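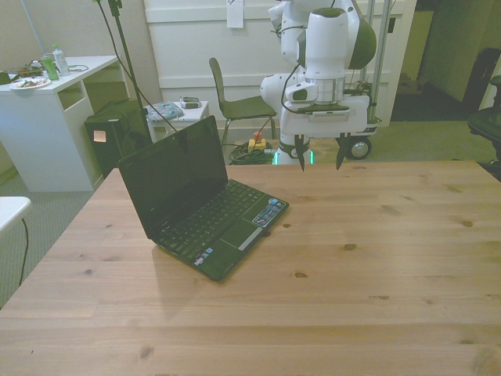
Unit 2: Care of Shared Laptops

Students enrolled in the Dondbridge equipment course are responsible for any laptop they sign out. Place the computer flat on the table, well back from the edge, before opening it.

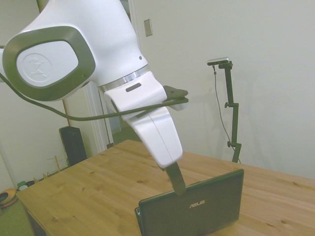 Close the lid with light, even pressure at the middle – never by one corner. Check first that no pens or papers remain on the keyboard. Report loose hinges to Funmilayo Edet by 12 noon.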